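Fabric Backdrops and Cut-Out Letters: What Works for Us

Updated 2019-04-23

I love a good paper-letter backdrop. It's cheap, it goes up in an evening, and it makes a plain corner look like somebody cared. I've put up a lot of them by now, for birthdays, school fairs and one very ambitious bake sale in Ultstead, and these are the tips I keep passing on.

Start with black fabric. I know it sounds gloomy, but pastel letters glow against it! Pink, sky blue, yellow and cream all read clearly from across a room, and black hides a seam or a patch much better than white does. Matte is what you want. Anything with a shine picks up the ceiling lights and then half your word disappears in the glare.

Buy the fabric wider than you think. I learned this in December, when I cut mine to fit exactly and had nothing left to fold over at the top. Now I leave a good hand's width on every side. If you want the corner to feel like a little booth, hang extra panels down the left and right so they wrap around toward you.

Clips beat tape for the top edge. Small dark ones vanish against black cloth, and you can slide them along until the fabric hangs level. Put the outer two on first, pull the cloth snug between them, then fill in the middle. For a narrow backdrop, four clips will usually do it. I keep 28 of them in an old cookie tin, mixed sizes, and I still run out when I'm doing two corners at once.

Wrinkles! Everyone asks. Roll the fabric on a cardboard tube for storage and you'll have far fewer. If it has been folded, hang it the night before and go over it with a steamer, working from the top down. A few soft folds near the bottom don't bother me at all once the letters are up.

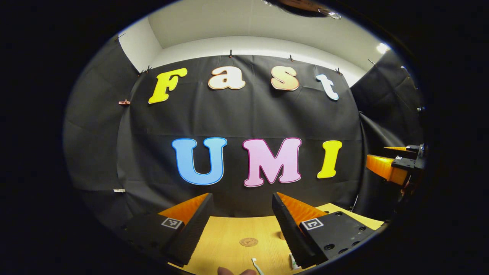
For the letters themselves, go with card that has some body to it. Thin printer paper curls by the next morning, especially in a warm room. I print mine with a colored outline and cut just outside the line, so a wobble with the scissors doesn't show. Rounded, bubbly lettering is the kindest to cut — no sharp inside corners to fight with.

Mix your sizes if you have two lines. A smaller word on top and bigger, tighter letters underneath looks cheerful and a bit homemade in the best way. Capitals and lowercase together are fine too. I lay the whole thing out on the floor first and take a quick photo on my phone to check the gaps.

Pin each letter at the top, in two spots. With one pin it swings, and with pins all the way around the card buckles. Start with the middle letter of each row and work outward. Let a letter or two tilt! Dead straight rows look stiff to me, and any slip shows up right away.

Fabric that curves will turn your end letters with it, so stand back as far as you can and look before you push the last pins in. Then move whatever bothers you.

Taking down: letters off first, pins straight into a lidded jar, clips last. Store the letters flat between two sheets of cardboard with the word written on the outside. My oldest set has been to Flornby and back 7 times and only the yellow ones have faded.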